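Flatance Shared Kitchen: progress report for May

The kitchen is open, which is more than our last report could say. Tenants on two floors now have somewhere to cook together, and 44 of them have signed up for the Saturday meal. The oven has signed up for most of them.

Michiels replaced the extractor fan after a correspondence that Leidy Ríos has kept in its own folder. It is quieter than the old one, though so was the street.

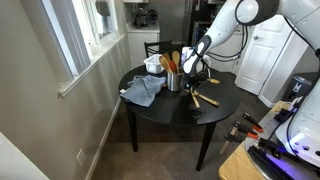
The round table, with utensil holder and dish towel.

Pallavi Dhillon's cooking course ran with up to 30 people an evening. Attendance dipped for the session on lentils and recovered for pancakes. We draw no conclusions, but the fall program has more pancakes in it.

Spending is on plan except for pans, where we are 200 euros over. Roel Declercq maintains that cheap pans are the expensive kind – he has now been proved right with our money.

Still open: the second sink, and a storage rule that all tenants will agree to. Joris Leemans expects the sink first.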